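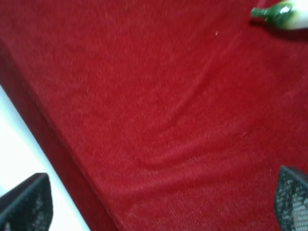

Is the open day at the Trililgate robot lab worth it with two kids?
Reading time: 2 min

We're thinking of driving over from Brambridge in February. The page says "live manipulation demonstrations" and not a word more. Mine are fine with waiting as long as something happens at the end of it. Is there a decent view, do they let kids near the arm, and can you get lunch? It's a 55 minute drive, so I'd like to know what I'm selling them.

Mastura

Went last year with my nephew. Set your expectations at "very patient crane game" and you'll have a nice time. The arm we watched was picking up toy food from a cloth, and it thought hard about every piece. A grown man next to me whispered "come on" to it for 10 minutes straight.

Kids stand behind a rope, and it's a low one, so they see better than you do. Get there when the doors open at 10. By noon the front row belongs to people with folding stools. Ask whoever is at the keyboard what the wrist camera is for, because they'll turn the monitor around and let you watch from the gripper's side, and my nephew liked that more than the arm itself. There's a talk upstairs as well. It has slides. We lasted 12 of them.

Lunch is a coffee cart with muffins. Bring sandwiches.

Kļaviņa

parking is free but the lot fills up, use the one behind the library

brambridge_dad

Second the sandwiches. I'd skip the afternoon session with little ones - it's the same demo with a longer introduction, and the fellow giving it takes questions as he goes. Mine are 6 and 9 and the older one now narrates himself unloading the dishwasher at robot speed, so budget for that too.

oldmillroad

Related
Rainy day outings near Brambridge
Does the Trililgate bus still run in winter?
Beginner robot kits that survive a seven-year-old

Contact us | Community rules | © Brambridge Neighbors Help Board | Back to top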